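Music Business I
Handout 6: Splits, masters and recoupment
Instructor: Aslak Blomqvist

Read before class. Bring a calculator or a phone. The worked case starts halfway down.

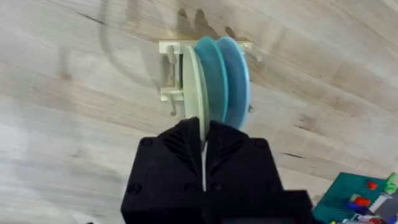
Small dish rack on a light wooden tabletop
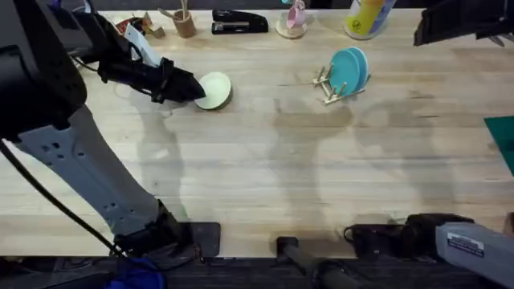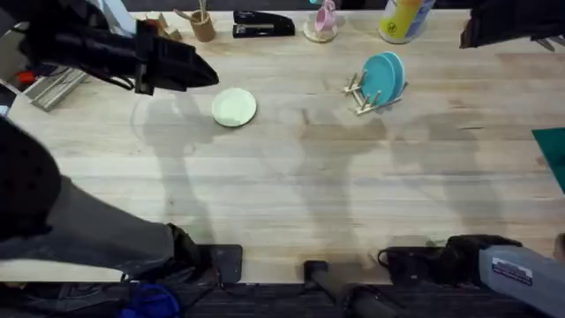
Small light green plate, left of center

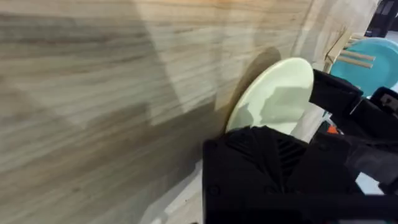

Page last changed: 4/15/24

1. Two copyrights

A recorded song contains two separate properties. The first is the composition: melody, lyrics and, depending on what the writers agree, parts of the arrangement. The second is the sound recording, usually called the master. They can belong to different people and they earn money in different ways.

If a singer records someone else's song, the singer (or the label) may own the master but has no share in the composition. If a rapper writes a verse for a friend's track, that verse is normally part of the composition and the rapper is a co-writer, even if the rapper was never in the room when the beat was made. Performing the verse on the record is a separate matter and is dealt with on the master side.

Students mix these up every term. When you read a statement, first ask which property it is for.

2. Split sheets

A split sheet is a one-page record of who wrote a song and what percentage each writer holds. It should have:

- the title, and any working title
- legal names of all writers, plus stage names
- each writer's percentage, adding up to 100
- publisher, if there is one
- date and signatures

There is no rule that says words are half and music is half. That is a custom in some circles and it is ignored in others. In a lot of hip-hop and dance music the person who makes the beat asks for half of the composition, and the people who write on top of it divide the rest. Bands often split evenly to avoid arguments. Any of these is fine if everyone signs.

The time to do the sheet is the day the song is finished. Once a track is getting played, people remember their own part as larger than it was.

3. Masters and the label

A label that pays for recording will usually want to own or license the master. In return the artist gets a royalty, stated as a percentage of receipts. Check what "receipts" means in the contract. Net receipts are what is left after certain costs come out, and the list of costs can be long.

An advance is a payment against future royalties. It is not normally paid back out of pocket, but the artist's share of income goes to the label's books until the advance has been covered. That is recoupment. Until then the artist is "unrecouped" and gets statements showing a negative balance.

Other costs may be recoupable too — video, outside promotion, tour support. Look for the word "recoupable" and mark each place it appears.

4. Worked case: "Sunis"

The group Wodura records a song called "Sunis." The label is Plarora. Linnea Haugen, who is not a member of the group, wrote the chorus and most of the melody. The track was mixed by Bélanger for a flat fee with no share in either property.

Split sheet: Haugen 41 percent. The members of Wodura hold the rest, 59 percent, as a block.

Master: owned by Plarora. Wodura receives a royalty of 45 percent of net receipts. Advance: $2000, fully recoupable. No other recoupable costs.

In the first accounting period, which closes in November, net receipts on the master are $962.

Wodura's royalty is 45 percent of $962, or $432.90. All of it goes against the advance. The balance after the period is $2000 minus $432.90, so $1567.10 unrecouped. The group is paid nothing on the master for this period. Plarora keeps the full $962.

Haugen is owed nothing from the master, whether or not the advance recoups. Her money comes from the composition. For every $100 of writer income on "Sunis," she gets $41 and the group gets $59. In this case the composition money is not touched by the advance and should be paid from the first statement.

Watch for cross-collateralization. If Wodura's contract let Plarora take the group's writing income to cover the master advance, the $59 would go to the balance as well. Haugen did not sign that contract, so her share would stay the same.

5. When a writer or artist dies

Shares do not disappear. They pass to the estate, by will or by state law if there was no will. Payments may be held until someone has legal authority to collect them, and this can take a long time when no sheets were signed and the co-writers disagree. Families often have to rebuild the catalog from session files, texts and old e-mails.

6. For next class

Redo the case with an advance of $2000 plus a recoupable video cost that you choose. Show the balance after one period. Then write a split sheet for a song with four writers, one of whom only supplied a sample of an earlier song, and note what other permission you would need.

Read the chapter on performance income. We will start with it.

Questions about the handout: see Aslak Blomqvist during office hours.

Print this page | E-mail this page
Shares: 3 | Comments: 0
Contact | Copyright Aslak Blomqvist | Back to top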